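Chapter 3
Physical Evidence and the Chain of Custody

In this chapter
What counts as physical evidence
How items are collected, packed and logged
What happens when the record has a gap
How courts treat a broken chain

A detective may be sure who committed a crime and still lose the case. Suspicion has to be turned into proof, and much of that proof is made up of ordinary objects: a glass, a shoe, a receipt, a drink container left on a counter. Chapter 2 dealt with what witnesses say. We now turn to what is left behind.

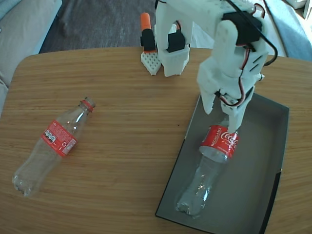
Physical evidence is any object or material that can help show that a crime took place, or that can link a person to a place, a victim or another object. It is usually divided into two groups. Class evidence can be tied to a type of source, such as a brand of shoe. Individual evidence can be tied to a single source, such as a fingerprint. Most items start out as class evidence. Some become individual evidence after laboratory work, and many never do.

The chain of custody is the written record of who had an item, when they had it, where it was kept and what was done to it. The record begins when the item is collected and continues until the court is finished with it. Each transfer needs two signatures, one from the person giving up the item and one from the person receiving it.

Consider a burglary at the Skinner warehouse in the town of Ivby. Officers collected 42 items in one November night. All were sealed and labeled at the warehouse, then driven to the Skerine county laboratory. The log showed that 29 of them were signed in on arrival. The others were signed in the next morning, with no note of where they had spent the night.
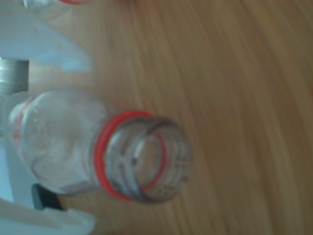

The defense did not claim that anyone had tampered with the items. It argued that the state could not show they had been left alone. The judge allowed most of them into evidence and told the jury to decide how much weight to give them. Three were kept out because their seals had been opened and the log gave no explanation.

The Ivby case shows a distinction that will come up throughout this chapter. Admissibility is a question for the judge: may the jury see the item at all? Weight is a question for the jury: how much does the item prove? A gap in the record may affect either one.

Key terms
admissibility
chain of custody
class evidence
individual evidence
weight

3.1 Collecting Items at the Scene

The first officer to arrive has two duties, to help anyone who is hurt and to protect the area. Collection comes later, after the area has been photographed and sketched.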